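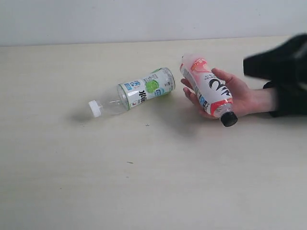
# Bottles on the table, Belance kitchen

Two plastic bottles at the start of the sort. The clear one on its side has a white screw cap and a mostly white label with thin green stripes and a lime-green fruit slice. The second is in someone's hand, just over the table.

## About this page

Belance is the shared kitchen on the ground floor of the Boros building. We have kept a bottle collection going here since July. Everything gets tipped out on the long table, checked and put into sacks by type. The total up to Friday, February 6, 2026 is 972 bottles, and 562 of those were clear.

Tumaini Mussa keeps the tally sheet on the inside of the cupboard door. Ildikó Hegedűs takes the sacks down to the yard.

## How we sort

- Clear bottles go in the first sack, coloured ones in the second.
- Caps stay on. The depot changed its rule on this last year and now wants them attached.
- Labels can stay on too, unless they are already coming away.
- Pour out anything left inside before you bring the bottle to the table.
- Squash the large ones. Small ones can go in as they are.

A full sack holds more than you would expect, so tie it before it reaches the top. We have 12 sacks left on the roll and 9 ties. More ties are on order.

Glass and cans go to the bins by the back gate.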